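Call for Participants: Shared Workspace and Concentration Study

Reading time: 3 minutes

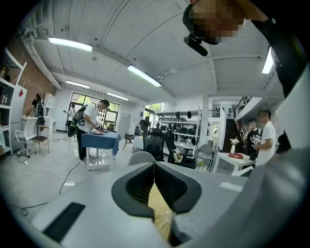 A large open office or studio space.

The Casance Institute for Working Life invites applications from adults who wish to take part in a study of noise, interruption and concentration in shared workplaces. The study will be held at the Institute's premises in Pleltby and will run throughout August. Applications are welcome from people in any occupation, including those who are self-employed, retired or not currently in work.

Purpose of the study

Many employers have moved staff from small rooms into large shared areas. Published findings on the effect of this change are mixed, and much of the earlier work relied on questionnaires completed long after the event. The present study, known as Setus, will ask participants to carry out ordinary desk tasks under different sound conditions and to record their own level of attention as they go. The results will inform guidance for employers on the layout of shared rooms and the provision of quiet areas.

What participants will be asked to do

Each participant will attend 2 sessions, held on separate days. A session lasts about 4 hours, including a break for refreshments. During each session participants will read short reports, correct written text, sort correspondence and answer routine telephone enquiries from a script. Background sound will vary between quiet, moderate and busy. At no point will the sound exceed the level of an ordinary working office.

Participants will complete a short form at the beginning and end of each session. They will also be asked to keep a simple sleep diary for the week before their first visit. The diary will be sent by post once a place has been confirmed.

Who may apply

Applicants must:
- be aged 18 or over on the date of application
- be able to read and write English comfortably
- be able to attend both sessions in person
- have normal hearing, or hearing corrected by an aid

Persons employed by the Institute, and members of their households, are not eligible. Applicants who took part in the earlier Yu trial may apply, but should state this on the form.

Payment and expenses

Participants who complete both sessions will receive a payment of £400. Those who withdraw after the first session will receive half of this sum. Reasonable travel costs by public transport will be refunded on production of receipts. Payment is made by bank transfer after the final session and may affect entitlement to certain benefits. Applicants are advised to seek guidance on this point before accepting a place.

Access

The study rooms are on the ground floor and have step-free access from the street. An accessible toilet is available. Applicants who need adjustments, including large print forms or additional breaks, should give details when applying.

Confidentiality

Personal details will be held securely and kept apart from study results. No participant will be named in any report. Participants may withdraw at any time without giving a reason.

How to apply

Application forms may be obtained from the Institute's reception or requested in writing from the Participant Office, Casance Institute for Working Life, Pleltby. Completed forms should be returned to the same office, marked "Setus". Applicants will be told in writing whether a place can be offered. Those placed on the reserve list may be contacted at short notice.

Notice issued 7/4/23.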